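Chapter 9
Chores and Machines

After reading this chapter you should be able to:
– say why a task that is easy for a person can be hard for a machine
– break a household or shop-floor chore into its separate steps
– tell the difference between a machine that has done a task and a machine that can do it
– read a success rate and ask the right questions about it

9.1 The work that is left

Walk through a modern factory and most of the heavy, repeated work is done by machines. Car bodies are welded by robot arms. Bottles are filled, capped and labeled with no hand touching them. At home, a machine washes the clothes and another washes the dishes.

Now look at what people still do in both places. In the factory, somebody opens the cartons, sorts the mixed parts into bins, untangles the cables and wipes down the bench. At home, somebody carries the clothes to the washer, turns the socks right side out, takes the plates out of the rack and puts them in the cupboard. The washing machine took over the washing. It did not take over the laundry.

This chapter is about that remaining work. We will call it chore work, whether it is done in a kitchen or on a shop floor. A chore, as the word is used in this book, is a short handling task done on objects that vary, in a place that was arranged for people. It usually takes a person a few seconds or a few minutes and very little training.

The question for the chapter is whether machines can do chore work yet. The short answer is that they can do some of it, in some places, some of the time. The rest of the chapter makes that answer more exact.

9.2 A day at Nernstead

The packing hall at Nernstead handles returned goods for several mail-order shops. We will come back to it throughout the chapter. Up to 216 parcels arrive in an hour. Each one is opened, its contents are checked against a slip, and the goods go into one of 5 bins.

The hall has a conveyor, a label printer and a machine that flattens empty cartons. All three work well and have worked well for years. Each of them does one thing to objects that reach it in nearly the same position every time.

The opening, checking and sorting are done by hand. When the operators of the hall asked the equipment maker Baumgart to look at automating the sorting step, the first report listed 145 kinds of item that had come through in a single shift. There were shoes, phone cases, bed sheets, lamps and a bag of gravel for a fish tank. Some were in their original packing and some were not. A sheet that left the shop as a flat square came back as a heap.

A new worker in the hall learns to sort these goods in a morning. Baumgart's report recommended starting with boxed goods only, and leaving everything soft to the people already doing it.

9.3 Why easy tasks are hard

Three things make chore work difficult for a machine. They turn up in nearly every case in this book, so it is worth learning to spot them.

Variation. A person who can pick up one cup can pick up almost any cup. A machine programmed with the exact size and position of one cup may fail on the next one. Machines that learn from many recorded attempts do better, but they still tend to do best on objects and places close to the ones they were trained on. Change the height of the table or the light from the window, and the results may drop.

Soft and loose things. A metal bracket has one shape. A towel has as many shapes as there are ways to drop it. To fold a towel, a machine must first find two corners, and the corners may be underneath. Cables, plastic bags and string cause the same trouble. People deal with it by touch, often without looking. Many machines have little or no sense of touch and must judge everything from camera pictures.

Long chains of steps. Most chores are several small actions in a row. If each action works nine times out of ten, and a chore has 3 of them, the whole chore works a little less than three times out of four. With 5 actions, it works only a little more than half the time. This is simple arithmetic, but it explains a great deal. A machine can look very good at each separate part of a job and still be poor at the job.

There is a fourth difficulty that belongs to the home more than to the factory. A shop floor can be changed to suit the machine. Lines can be painted, shelves moved and people kept out. Few families will rearrange a kitchen so that a machine can find the spoons.

9.4 What a trial looks like

Trials of chore work are mostly held at a table. The table keeps the objects within reach and gives every attempt the same starting place. A typical task is stated in one line: put the items in the basket, take the items out of the basket, move the basket to the other side.

Even a task this plain has to be written down with care. Which items? Does it matter which way up they land? If one falls on the floor, does the attempt count as a failure, or may the machine carry on with the rest? Two teams that answer these questions differently can report very different numbers for the same chore.

Baskets are a common choice, and they bring problems of their own. A fabric basket can bend when it is pushed. Its sides hide what is inside, so a camera looking from table height may see only what rises above the rim. Figure 9.1 was taken from such a height, from just behind the fingers of a gripper. Before reading on, decide how much you could say about the contents of the striped basket from this view alone.

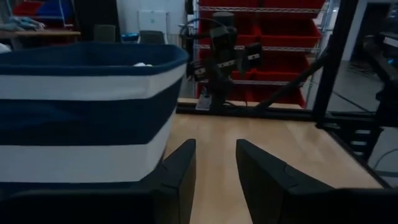
9.5 Reading a success rate

Suppose a company named Kuturow announces that its machine can clear a table with a success rate of 95 percent. The number may be perfectly true. To know what it is worth, you need to know more.

Ask how many attempts were made. Nineteen successes out of twenty and 950 out of a thousand give the same percentage, but the second tells you much more.

Ask whether the objects were new to the machine. A test on the same cups used in training shows that the machine has learned those cups.

Ask who set the table for each attempt and who stepped in when something went wrong. If a person straightened a plate between attempts, that person was doing part of the chore.

Ask how long it took. A machine that clears a table in forty minutes may still be useful in an empty house at night. It would be no use at Nernstead, where the conveyor does not wait.

Finally, ask what a failure costs. A sock left on the floor costs nothing. A dropped glass costs a glass and some sweeping – and the sweeping is another chore.

Key terms in this chapter

chore work: short handling tasks on varied objects in places arranged for people
gripper: the part of a robot arm that closes on an object
attempt: one try at a task from a fixed starting arrangement
success rate: the share of attempts that meet the written goal
intervention: any help given by a person during or between attempts

Before you go on

1. Choose a chore you did today. Write it as a list of single actions, each one beginning with a verb. Mark the actions where you used touch more than sight.

2. The Sikwood laundry folds hotel towels by machine but folds guests' clothing by hand. Using the ideas in section 9.3, explain why the line might be drawn there.

3. Write a one-line goal for the task "tidy the desk." Exchange it with a classmate and try to find a result that meets the goal as written but that no one would call tidy.

Section 9.6 begins with grasping, the first action in nearly every list you will have written for exercise 1.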